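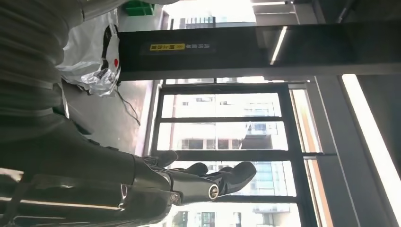 Condensation Between the Panes: Questions for a Glazing Surveyor

25 October 2023

Duygu Çınar surveys windows for Wuvbridge, a firm that inspects sealed glass units in offices and apartment blocks. Most of her calls begin with the same complaint: a gray haze that does not wipe off from either side.

"If you can't reach it with a cloth, it's inside the unit," she said. "That means the edge seal has let moisture in and the desiccant in the spacer is full."

The desiccant is a bead material packed into the hollow bar between the two panes. It takes up the small amount of water vapor that passes through any seal. Once it is saturated, the dew point of the trapped air rises, and moisture settles on the colder pane when the outdoor temperature drops.

Her largest job this year was the Cerkow building, where she checked 414 units over the month of August. She recorded 41 as failed. The failures were grouped on the south and west sides.

"Heat cycling," she said. "The gas in the cavity expands in the afternoon and contracts at night. The panes bow out and pull back, and the sealant takes that movement every day."

Drainage was the second factor. Kadir Duman, who manages maintenance at Cerkow, had the lower beads removed on several of the failed units before the survey report was finished. The weep holes had been painted over.

"There was standing water in the channel," Duman said. "The bottom edge of the glass had been sitting in it. We'd repainted twice and no one had the holes on the checklist."

Çınar does not recommend drilling and venting a failed unit. The process clears the haze for a time, but the cavity is then open to outside air and any gas fill is lost. Her report called for new sealed units in the existing sashes, set on blocks 2 inches long so the glass edge stays clear of the channel floor.

Asked about surface condensation on the room side, she was brief. "Different problem. That's humidity and a cold surface. Measure the room before you order glass."

Duman has added the weep holes to the spring inspection. Replacement of the west side units comes first, and the south side will follow when the second delivery arrives.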